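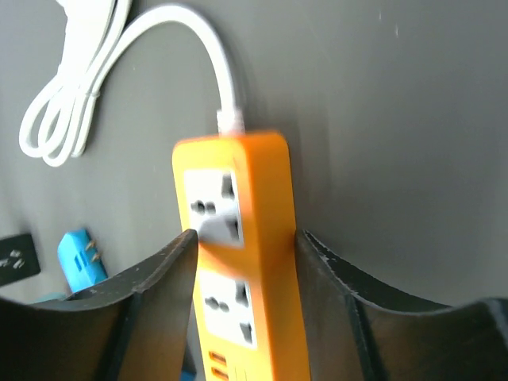 The Hernside hall swap evening is back in January, doors at seven. Last time 33 of you turned up and 14 stayed to stack chairs, and we remember which 14. Bring books, jigsaws, coats, or the bread maker your sister gave you. Mbali Mathebula has the table plan and will not be moved on it.
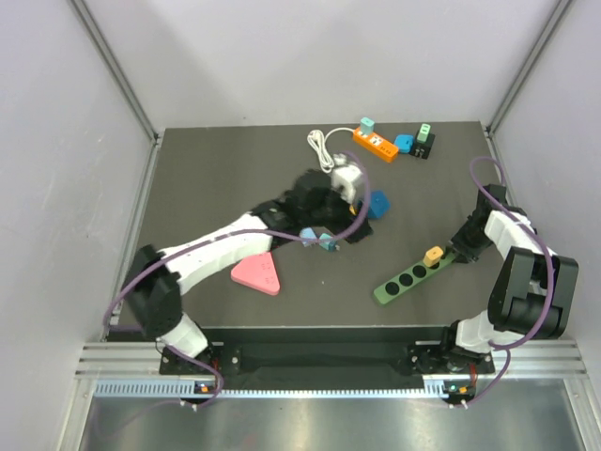 Grey tabletop, pale walls.
Clothes go by the stage this year, after the business with the scarves. Please wash them first. Hazem Lahlou is on teas again and has promised a second kind of biscuit.

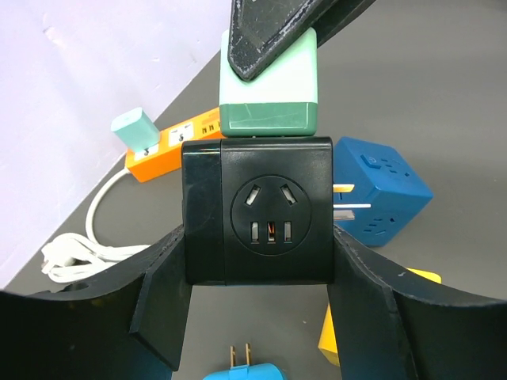
Can I take home more than I bring?
Up to three things more, and jigsaws count as one each even if you insist they are small.
Anything left at closing goes to the Begović shop on the corner, which has asked us, very politely, for no more fondue sets.

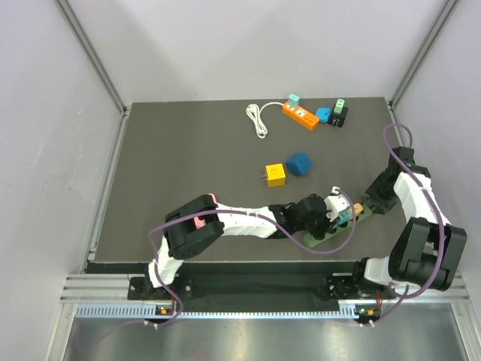 Parking
The hall has 2 spaces and both are Mbali's by long custom. Try the lane behind the chapel, and mind the bollard. It has been hit before and it won.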